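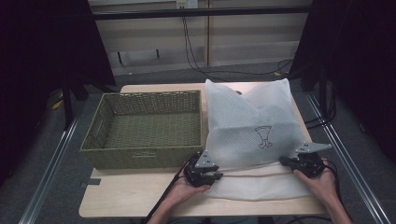
News > Automation > Standards and guidance

Working rules published for recording tasks with hand-held grippers

13 Feb 2024

A set of working rules for people who record handling tasks with hand-held grippers has been published by Luko, the handling research group, together with the equipment maker Weidemann and two firms that buy recordings for training robot arms, Jikex and Aleck. The document runs to 40 pages and can be used free of charge from March.

The rules deal with soft goods: bags, covers, drawstrings, zips, netting and folded cloth. Rigid items such as boxes and bottles are left for a later edition. The authors say soft goods were taken first as they cause the most rejected recordings and the most arguments over what should count as a finished task.

Ans Timmermans, who edited the text for Luko, said the four organisations had each been working to their own house rules, and that recordings made under one set were often refused under another.

"A site would send in a week's work and get half of it back with a note saying the start position was wrong," she said. "The site had followed the instructions it was given. The buyer had different instructions. We had been meaning to sort that out for a long time."

The draft was tried out on 3,000 recordings made at sites that already supply one or more of the partners. Of these, 244 were set aside because two checkers could not agree whether the task had been completed. Most of the disputed recordings involved a cord or a zip. Several definitions were rewritten as a result, among them the wording for "closed", "drawn" and "flat".

What the rules ask for

Each task must have a written start state and a written end state before any recording begins. The end state has to be something a checker can see. "Bag closed" is no longer accepted. The task sheet should say which part of the opening must meet and where the cord ends should lie.

Operators are asked to hold the item with the gripper jaws only. Fingers may not touch it between the start and stop signals, even to free a snag. If a hand does touch the item, the recording is kept but marked, and it goes into a separate folder. Under the old Jikex rules such recordings were deleted. Aleck kept them without a mark.

Where both hands are used, the sheet must state which hand takes hold first. Left-handed operators may swap the order as long as the swap is noted. The group had considered fixing one order for everybody but dropped the idea after sites complained.

Position markers on the grippers must stay in view of the main camera for as much of the task as is practical. The text gives no minimum share of the recording. Weidemann wanted one and the two buyers did not, and the point has been put off to the next edition.

Cables are covered in a short section of their own. They should run away from the item and must not rest on it or pull on the operator's wrist. A cable that crosses the work surface during a task is a reason to stop and start again.

Holding cords and seams

The longest section is on thin parts of soft items. It says a cord, piping or zip seam should be taken squarely between the two fingers of the gripper, with the surrounding fabric left out of the jaws where the item allows it. Open mesh gets a paragraph to itself. Checkers in the trial found that a fold of mesh caught beside the cord was hard to see from above, and that the camera on the gripper was the better one to judge from.

Operators should pause with the jaws closed before they pull. The pause gives the checker a clear view of the hold, and it also makes it easier to match the views from different cameras afterwards. Pulling should be slow enough that the fabric can gather without jumping. If the cord slips out, the operator may take hold of it again up to six times in one recording. After that the attempt is to be ended and logged as incomplete.

Incomplete attempts are not to be thrown away. All four organisations now accept them, provided the log says at which step the attempt stopped.
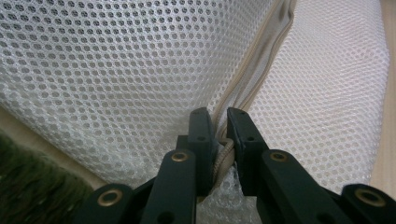 Breaks, pay and the people doing the work

A part of the document that was not in the first draft deals with working conditions. Hand-held grippers are heavier at the front than the tools most people are used to, and the thumb and wrist take the load. The rules call for a change of task or a rest at regular points in a shift, and for the table height to be set for the person working at it. Sites must keep a note of the table height used, which also helps anyone trying to repeat the recording.

Sites may not pay by the number of successful recordings alone. Sigrun Viklund, who looks after supplier sites at Aleck, said this had been the hardest clause to agree.

"If you only pay for the ones that work, people stop sending you the ones that don't," she said. "Then the log looks very good and is no use. Some of our own contracts were written that way and we are changing them."

She said the change would cost Aleck more in the short term and that the company had not yet worked out by how much.

Hands and forearms may appear in recordings. Faces, name badges and screens with personal details may not. An operator can ask for any recording to be withdrawn before it is handed over, and does not have to give a reason.

Checking and records

Two people should check a sample from each batch, and neither of them should be the operator who made it. Where they disagree, the recording is marked as disputed and is not counted as a success or a failure. The document includes a one-page form for this. Sites with their own software can use it instead if the same fields are filled in.

Items must be listed by type, size and material, with a note of wear. A drawstring that has frayed should be logged as frayed, and may still be used. Changing the item partway through a batch is allowed, but the change has to appear in the log.

The rules are voluntary and there is no certificate or mark to go with them. Jikex and Aleck will ask for them in new supply contracts from March. Existing contracts will run to their end on the old terms. Weidemann will put a shortened version in the box with its grippers, beginning with the next production run.

Timmermans said comments on the first edition were welcome from any site, including those that do not supply the partners. She is particularly keen to hear from people who work with netting and with wet cloth, neither of which made up much of the trial material. Comments should give the section number and, where possible, the task sheet that was in use at the time.

Work on the second edition will start with the question of marker visibility. Rigid items will follow.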